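4.2 Small things in shared bins

Household sorting studies tend to favor objects with some dignity: mugs, shoes, the family scissors. Earbud cases have none. They are small, rounded and alike, and anyone who has shared a home with more than one set knows the morning ritual of opening the wrong one. Our coding scheme, adapted from Arruda, treats a case and its earbuds as a single belonging until they part company, which they do often.
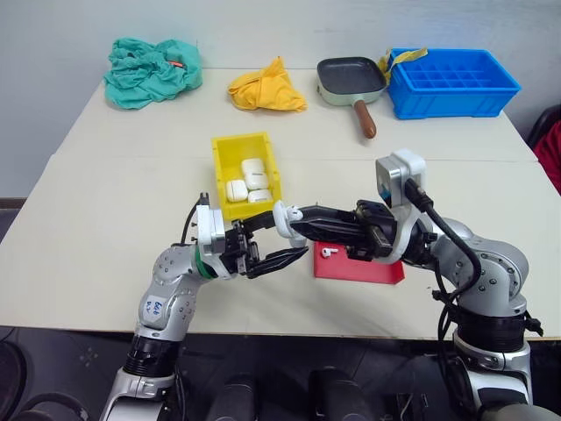 Of the 152 sorting episodes coded for Notevitz, the ones with earbuds took up far more of our meeting time than their size deserved. Two coders, Xavier and Barros, disagreed over whether a lone earbud in a tray counts as "put away" or "lost politely." We settled on "parked," a label that pleased neither of them. Cloths were easier. A crumpled cloth was coded as crumpled, whatever its owner might have called it.

Rounded, glossy surfaces brought a second difficulty. Coders had to judge where a lid ended and a base began, and a thin seam was often their only guide.

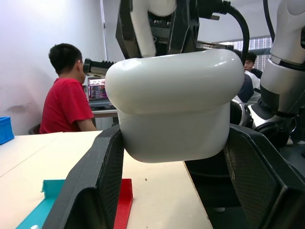
Figure 4. Glossy white housing with a horizontal seam, held between two textured black pads.

Quintana suggested coding the seam first and arguing afterward. We adopted this for the remaining episodes, and meetings got shorter.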